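Rembridge tool library, August update

Quick one, doors open in ten minutes. We hit 1,245 loans this year, over 41 of them the same pressure washer (it needs a rest, so do we). Montoya Street branch is still closed for the floor. Returns go to Herna Road till then, side door, ring twice. Late fees same as before. Please wipe things down before they come back, espescially the hedge trimmers.

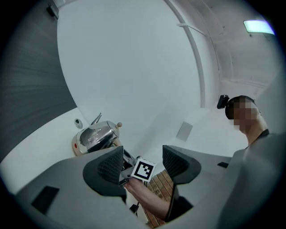

Repair night is back, 6 pm, Herna Road. Bring whatever's broken, plus the screws if you still have them. Sleeves pushed up please, like the bare forearm in the photo, dark cuff well back from the hand. Long hair tied. No gas engines indoors, teh smell lingers for days. Parking behind Brostier Bakery only.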